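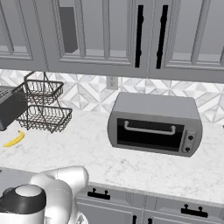 *Kitchen layout in the simulator, arm at the counter with the banana, the wire basket stand and the toaster oven.*

# Simulated counter work and the prep staff: request for comment

**Posted by gkikas_g (Operations)**

Colleagues,

As announced in April, the Drembridge catering site is assessing whether a robot arm can take over part of the counter work: putting produce away, clearing the surface, and loading and unloading small appliances. All work so far has been done in simulation under the project name Losten. No equipment has been purchased.

The site employs 40 people in food preparation. Management has stated in writing that no position will be removed during the assessment period. I would ask members to comment on what the change would mean for daily duties, and to leave pay questions for the separate thread.

Gerasimos Gkikas

---

**Reply from m_zamani (Prep, early shift)**

Thank you for opening the discussion. My concern is with the phrase "clearing the surface." On the early shift, clearing is the period in which we check what was left out overnight and decide what may still be served. If the arm moves an item into a basket before a person has looked at it, the check has been skipped, and the person who signs the sheet remains responsible for it.

I request that the duty sheet name the person who inspects the produce, and that the inspection come before any automated handling.

Mahnaz Zamani

---

**Reply from houshang.g (Maintenance)**

I support the request above. I would add that the proposal assigns fault recovery to "the nearest trained employee." In practice this will be a cook with food on the stove. Maintenance has 4 staff members across all shifts and cannot attend every stoppage. Either the training hours are funded or the clause should be withdrawn.

---

**Reply from p_najafi (Losten project)**

I am grateful for both comments and will answer them in turn.

On inspection, the task list can be revised so that no item is handled until an employee releases it. This will slow the work, and the project accepts that.

On recovery, we have completed 565 simulated runs. The purpose of these runs is to find the conditions in which the arm should stop and wait for a person, and the duties of that person will be drafted from the results.
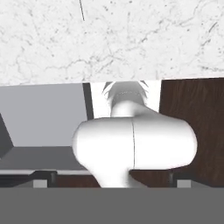 The second part of the review concerns where people stand. Our present draft keeps staff away from the counter while the arm is moving. I recognize that in a working kitchen this is a significant restriction, and I would welcome figures on how often two people now share the same stretch of counter.

Parisa Najafi

---

**Reply from golnar_m (Staff representative)**

I must disagree with Ms. Najafi on one point. A release step is described as a safeguard, but it also turns a skilled job into a sequence of approvals. A prep cook who now plans her own counter would be waiting on a machine and confirming its next movement. Members at the Histar site reported the same complaint when packing was automated there, and 8 of them asked for transfers.

The representatives therefore ask that the order of work remain with the cook, and that she be able to refuse the arm for a given task without recording a reason.

Golnar Mazandarani

---

**Reply from gkikas_g (Operations)**

The refusal clause cannot be accepted as written. Without a recorded reason, Operations would have no means of telling a poor layout from a poor schedule. A short reason code may be a workable compromise.

---

**Reply from m_zamani (Prep, early shift)**

A reason code is acceptable to me provided that it is not used in individual performance reviews. I would want that stated in the same paragraph and not in an appendix.

---

**Reply from golnar_m (Staff representative)**

The representatives can put Ms. Zamani's wording to the members. We maintain our objection to the release step and ask that it be listed as unresolved.

---

**Reply from gkikas_g (Operations)**

It will be listed as unresolved. I will circulate a revised duty sheet with the reason code included, and the Lai site will receive a copy for information. Comments on recovery training should be sent to Mr. Ghasemi.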